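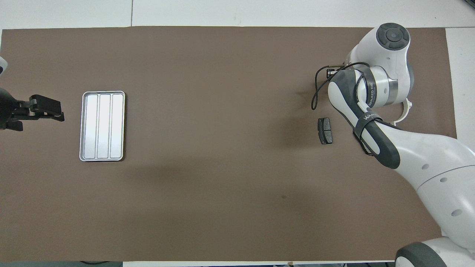 How long does a phone company keep the record of who you called and when?

Longer than you keep the phone, in most cases. Effie Dow spent the better part of a decade in the records office at Wekomport, a regional carrier, where her job was to find those records when someone with a letterhead asked for them. She left in July and now helps small businesses work out what they are storing about people, and why.

"Everyone pictures a man in headphones," she says. "I never met him. I met a lot of spreadsheets."

What the spreadsheets held was the outside of the call: the two numbers, the start time, the length, the tower. The words were never in there. Dow is not much comforted by this, and thinks you shouldn't be either.

"If you phone a divorce lawyer at 1:45 in the morning and then your sister, I don't need the audio," she says. "I could write the audio."

In her last year the office handled 1345 requests. Most came from police departments, a good number from lawyers in civil cases, and three from a man who wanted his own records and was told to fill out a different form each time. He got them in the end, she says, on paper, in an order that made no sense to either of them.

Requests arrived through a program called Bakotach, which had been bought to speed things up. It had a box for the legal basis of the request, and the box accepted anything, including a period. Dow began sending those back. Her manager asked her to stop, then asked her to write the policy on when to send them back - it ran to over 200 words and was praised by people who had not read it.

I ask how many requests were turned down.

"Fewer than you'd like. Turning one down took two signatures. Approving one took mine."

She is cheerful about most of this, in the way of someone who no longer has to log in. She gets less cheerful on the subject of location data, which Wekomport shared for a while with an analytics firm called Gourlay. The names were removed first. Dow asked to see a sample and picked a line at random, a phone that spent every night at one address and every working day at another.

"So that's a person with a house and a job," she says. "I had the name in ten minutes, and I stopped for coffee."

The sharing ended when the contract ran out. Customers were informed in a notice on page four of the bill.

Does she do anything differently herself? She turned off location for the apps she could find, and she pays cash at the bakery, which she admits is mostly theater. She still calls her mother on an ordinary line.

"Somebody has a record of that," she says. "Forty minutes, every week. They can have it. She does all the talking."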